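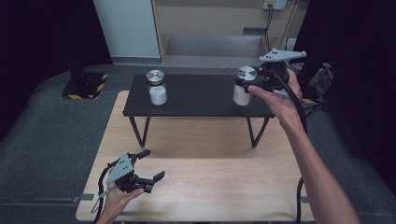
Log the Boring Stuff First

10 Jul 2023

Most of the arguments I hear about learning-based manipulation are about the model. Should it be a diffusion policy or a transformer, how long should the action chunk be, do we need another camera. I have sat through a lot of these meetings at Gustent and taken part in them. My opinion now is that a small team should put that time into its recording and replay software, and should do it before anyone trains anything.

The case that changed my mind was a dull one. We had 1013 demonstrations of two-handed jar handling, collected with hand-held grippers. A person picks up the jar, moves it, puts it down. The policy trained on them was bad in an odd way. It reached the jar, stopped a little short, and closed on air. We spent most of September on the network. We changed the image encoder, then the learning rate, then the encoder again.

Priya Ambrose found the cause in one afternoon with a plotting script. She drew gripper width against the height of the hand for a few episodes and saw that the width signal led the pose. The two streams came from different processes, and each stamped its messages on arrival, by its own clock. The pose went through a filter first and was stamped on the way out. The offset was small and it drifted over a session. The model had learned exactly what we gave it, which was to close early.

No loss curve would have shown this. Training loss looked fine. Validation loss looked fine too, as the validation episodes had the same fault.

What would have shown it is a replay tool, and we didn't have one. We had a folder of files and a notebook that each person had copied and edited. Yolanda Ruiz-Ortega wrote the first proper version, which we called Janen, in 2 weeks. It loads an episode, plays the video, and draws every signal under it on one time axis. You can drag a cursor back and forth. It's not clever software. When we ran the old set through it we threw out 102 episodes, for dropped frames, tracking jumps, or a left and right hand that had been swapped in the config.

The swapped hands bother me most. With two grippers of the same type, the only thing that tells left from right is a line in a settings file. If somebody plugs them in the other way around, everything records, the files are the right size, and the episode is wrong. A check for this is easy to write. At the start of the recording, ask for the left gripper to be closed once, and refuse to go on until the left channel moves. Ours is nearly 40 lines including comments.

The usual objection is that more data washes these things out. I think that holds for random errors and does not hold for timing. A constant lag is in every sample and points the same way every time. Collecting twice as much of it gives you a more confident policy that closes early.

A better objection is that tools take engineers away from research. They do. At Bellamy, where I worked before, we had a tooling group that built a data platform for a year and nobody used it, and I would not want to repeat that. It had user roles and a dashboard. It could not show two signals on the same axis. So I would keep the list short:

Stamp data at the source, with one clock, and store the raw stamp even if you also store a corrected one.
Keep the unfiltered pose next to the filtered one.
Write the full config into the episode file itself.
Have a viewer that opens an episode in under 5 seconds. If it takes longer people stop looking.

That last item matters more than it sounds. Our viewer was slow at first and I caught myself guessing what was in an episode to avoid the wait.

I'd also put replay on the real arm in the same group of tasks. Take a recorded episode, send the poses to the controller with no policy in the loop, and see if the jar gets picked up from the same spot. If the recording can't do the task, a network trained on it has little chance. We run this at Prirkberg on a handful of episodes from each batch now, and a batch that fails goes back before it reaches the training set.

We still argue about encoders - I expect we always will. The difference is that when a policy misbehaves, the first thing we open is the episode viewer, and the training config stays closed until the plots look right.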